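Residents' Forum: Vandley House
Filed under: Common Parts / Decoration and Upkeep

White wall and skirting in the ground floor lounge: proposed works
Posted by Dwynwen Ifans, Wed 28 November

Residents are advised that the management office is considering repairs to the ground floor lounge before the new lettings period. The matters under review are the marks on the white wall, the condition of the dark grey skirting, and the storage of loose items on the floor. The sum set aside for the room is £3000, which must also cover the replacement of two ceiling lights and the rehanging of the door to the corridor.

Views are invited in this thread. Comments on the lift should be placed in the lift thread.

D. Ifans
Management Office

-----

R_Pritchard wrote:

I am grateful for the notice. I would ask the office to record my objection to a full repaint. The wall was last painted in July of the year before last, and in my view it remains sound. A scuff can be cleaned or touched in. To cover the entire wall on account of one or two marks would be a poor use of service charge money, particularly when the rear stair has been waiting for a handrail bracket for longer than I care to say.

The skirting is a separate matter and I would support its repair.

Rhydian Pritchard, Flat 16

-----

llinos.bevan wrote:

I must respectfully disagree with Mr Pritchard. Touching in seldom matches. The patch beside the notice board was touched in and can be seen from the doorway on any bright morning. If the office retains the original tin, and the tin has been kept properly closed, then I would accept a trial on a small area. Otherwise the wall should be painted from corner to corner.

I would also ask that the sofa be drawn forward before any work is done. The last decorator painted up to it and stopped.

Llinos Bevan

-----

Dwynwen Ifans (Management Office) wrote:

The office can confirm that part of a tin remains in the meter cupboard. Its condition has not been checked. The shade is recorded in the file as Talmont White, in a matt finish.

The stretch under discussion has a thin dark scuff slanting down the wall, and small whitish patches on the skirting where the dark finish appears to have chipped. The basket is the cream plastic one with the tan-brown trim.

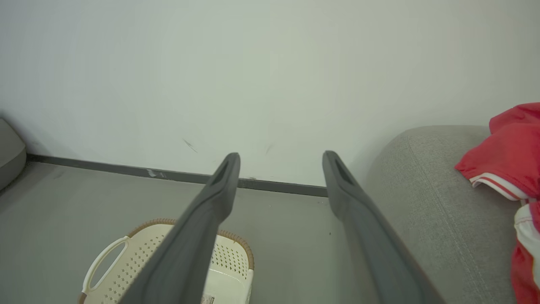 R_Pritchard wrote:

Can chipped skirting be repainted without taking it off the wall?

-----

I_Vaughan wrote:

It can be done in place. The chipped areas should be rubbed down lightly until the edges of the old finish can no longer be felt, wiped clean, given a coat of primer and left to dry, and then painted with masking tape laid along the floor and along the wall above. The whole length should receive the final coat, as a repair confined to the chips will usually show.

I would allow a day between primer and top coat at this time of year. The lounge heating is off overnight.

Ifor Vaughan

-----

llinos.bevan wrote:

Mr Vaughan's advice on painting the whole length of the skirting seems to me to apply equally to the wall. I do not see why the one should be finished properly and the other dabbed at.

-----

I_Vaughan wrote:

The two are not the same. Skirting generally carries a harder finish with some sheen, and a repair catches the light. A matt wall is more forgiving if the paint comes from the original tin. I would first try a barely damp cloth on the scuff, with very little pressure. Hard rubbing on matt paint leaves a shiny mark that is worse than the original fault.

-----

I_Prosser wrote:

May I raise the question of the basket. It has perforated sides and an open handle at the end, and is perfectly serviceable, but I do not consider the floor by the wall to be the place for it. Anything kept there is pushed against the skirting when the floor is mopped. I have proposed before that a low shelf be fitted in the alcove. Kovalchuk Joinery quoted £1000 for a shelf with two doors. An open shelf would presumably cost less.

Iestyn Prosser, Flat 4

-----

R_Pritchard wrote:

£1000 for somewhere to put a basket is excessive. Felt pads and a little care would answer the purpose.

-----

I_Prosser wrote:

The shelf would also take the board games and the spare blankets, as was set out in my letter. Mr Pritchard received a copy.

-----

Dwynwen Ifans (Management Office) wrote:

Members are asked to keep to the subject of the works.

Having regard to the comments received, the office proposes the following. The scuff will be cleaned and, if necessary, touched in from the existing tin once the paint has been checked. The skirting will be rubbed down and repainted along its full length on that side, with the sofa drawn forward beforehand. An estimate for an open shelf will be requested. Spending on decoration alone is not to exceed £2000, and the office expects the figure to be well below that.

Residents who wish to see the result of the cleaning before a decision is taken on repainting should give their flat number to the office.

-----

llinos.bevan wrote:

Flat 9, please. I should be obliged if the viewing could be held in daylight.

-----

Contact the Management Office | © Vandley House Residents' Forum | Back to top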